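Search this site Search Menu Log in

Filed under: Money & Home > Bills

The man at Ferncombe Water who answers for the new leak-alert plan has a way of saying "peace of mind" that makes you check your wallet. He asked that I leave his name out, so I will call him the manager. We met on a Saturday in the company's front office, where the coffee was weak and the brochures were thick.

The plan is called Skodaleck. For a monthly fee, a small device clamps onto your main line and sends a message to your phone when it thinks water is running that shouldn't be. The company says 3,362 households have signed up.

"People love it," the manager said. I asked how he knew. "They keep paying."

I have kept paying for a gym I stopped going to, so I asked for something better. He slid over a sheet that said customers had received 555 alerts since December. I asked how many of those were leaks. He read the sheet again as if it might say.

"An alert is an alert," he said. "It means the system is watching." 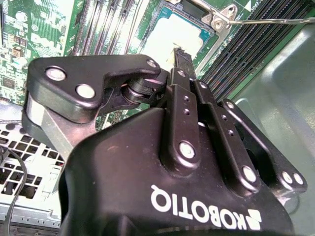
By Busisiwe Mokgethi
Consumer Affairs Writer

The sheet did not say how many were toilets, either. A plumber I called the next morning told me most of the Skodaleck calls he goes out on end at a toilet flapper, a rubber part you can buy at any hardware store. "You can find it with food coloring," he said. "Put some in the tank, wait, look in the bowl." He has been to one house three times for an ice maker.

When I brought this up with the manager by phone, he sounded tired. "Sure, you can use food coloring. Are you going to do it every night?"

It's a fair point. A pipe that bursts while you are away can ruin a floor, and a phone alert might save it. But the plan doesn't shut the water off. That takes the higher tier, and the valve has to be put in by Zolenitz, the one contractor Ferncombe has approved. I asked why there was only one.

"Quality," he said.

Were other contractors tested?

"We were very happy with Zolenitz."

Then there is the part on page four of the agreement. If you cancel in the first year, you owe $372 for the device, and you have to send the device back. I read that line to him twice. He said it covers "handling and program costs." I asked what the device costs the company to buy. He said he couldn't share that.

He did want to talk about the repair coverage, which pays up to $1,000 toward a broken line. It sounds good until you reach the list of what is left out: tree roots, old pipe, shifting soil and "gradual wear." I asked him what breaks a water line besides those.

"Accidents," he said.

Such as?

"Somebody digging."

My neighbor on Pawłowska Street signed up last winter and likes it fine. She says it let her know about a garden hose. She also says she had already heard the hose.

Before we hung up I asked the manager if he has the plan at his own house. He said he rents.

We use cookies to improve your visit. By continuing to browse you accept our cookie policy. OK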